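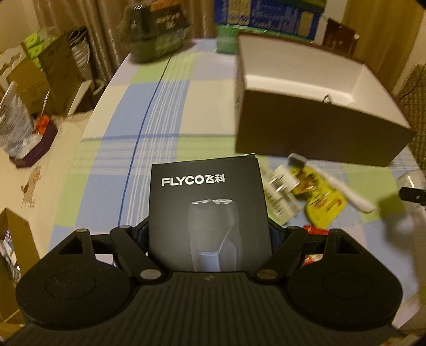
Home News Stockroom Back issues Contact

Packing small boxed goods: revised notes

The packing guide for gift parcels has been revised following the January returns. Of 784 mixed parcels sent out from Mirkport, 190 came back with damage to a retail carton inside. Most of the contents were in working order. The cartons had crushed corners or scuffed faces, and dark printed packaging shows both very clearly.

Shaver boxes, torches and similar upright cartons should now go in first, standing, with the printed face towards the long side of the outer box. Leave a gap of two fingers on every side and fill it with folded paper. Loose small items go into a paper bag, closed with one strip of tape, and the bag goes in last.

Outer boxes with a white lining mark easily. Wipe the table before opening one, or lay a cloth over it. A cotton tablecloth is adequate — it also stops cartons sliding while the contents are being sorted. Shake it out between parcels, as grit in the weave will scratch a gloss finish.

Where the outer box has a ribbon or pull loop, fold it inwards before the lid goes on. A trapped loop lifts the lid by 7 mm, enough for the tape to let go along one edge.

Prasetyo Liem has tested the method on the Bestley and Allport box sizes. The Pathak size is shallower and will not take a tall carton upright; lay the carton on its back and put a sheet of card over the face. Stocks of the Pathak box stand at 2,098 and will be used up before any other size is ordered.

Revised packing cards are on the shelf by the tape dispensers. Old cards have a grey border and should be thrown away.

You are receiving this newsletter because you signed up for stockroom updates. Manage preferences Unsubscribe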